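The Container Problem

For most of a year, the people at Drenon tried to teach a machine to pick up a clear plastic container and were beaten, daily, by the container.

It wasn't a fancy container. You have probably thrown out a dozen like it. A person can grab one while talking on the phone and looking for the cat. The software could stack blocks and sort spoons, and it had once folded a dish towel well enough that somebody kept the towel. Put something see-through in front of it, though, and it reached with great confidence for a spot in the air a little to the left.

Nia Trevor, who runs the project, has a theory about this that she delivers while eating crackers. "You look at it and you see a jar," she told me. "The model sees a table with something slightly wrong with it."

The usual fix is to steer a robot through the job by remote control, over and over, and let the software learn from the recording. Drenon did that for a while. Their arm, a secondhand unit everyone calls Nolley, is slow to steer and tiring to watch, and on a good afternoon an operator could get 40 clean tries out of it. On a bad one they got a repair bill.

So they took the robot out of it. The method they use now, named Bumis after a street near the old office, puts the gripper in a person's hand and a wide-angle camera on the gripper. You walk up to the table and do the job yourself, with the tool's fingers in place of your own. The camera records what the tool sees, the software works out how the tool moved, and Nolley, which has been sitting in the corner, is later expected to do the same.

I was allowed a turn. It is like eating soup with somebody else's arm. My wrist wanted to do clever things, and Trevor kept telling it not to, as the robot's wrist isn't clever and has no use for the lesson.

The part she is proudest of is a habit the team calls the Chege pass, and it sounds like a waste of time. Before a person closes the fingers on anything clear, they stop short and drift the tool sideways, then back. The background slides around behind the plastic, the rim shifts against the table, and the software gets a few extra views of the thing it's so bad at seeing. People hate doing it. It feels like hesitating in a doorway. The recordings made without it are tidier, and until recently tidy was what everyone wanted.

The view from the tool takes some getting used to as well. The lens bends the room into a ball, with the office and its ceiling lights wrapped around the rim, and the yellow fingertips always there at the bottom, waiting for something to come between them.
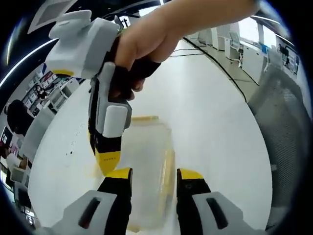

What the Numbers Say

With the old recordings, Nolley picked up a clear container in 3 tries out of every 60, and Trevor suspects 2 of those were luck. With the Chege pass added, it managed 40 out of 60. She wrote that on the whiteboard and then, being a careful person, wrote "same table" underneath it and drew a box around the words.

The box matters. Move Nolley to a table it hasn't met and the score drops, by an amount she would like to measure again before seeing it in a magazine. Glass is worse than plastic. Glass near a window she describes with a word we don't print.

There is also the question of why the sideways drift helps at all. The team has two explanations and they don't get along. One camp says the software is learning how clear things bend what's behind them. The other says it is only learning to slow down near trouble. Trevor is in the second camp and plans to spend May finding out if she's right, which will mean recording the drift at several speeds and listening to everyone complain about the slow one.

When I left she was back at the table with the tool, coaching a new hire through the pass. "Sideways," she was saying. "No, before you grab it."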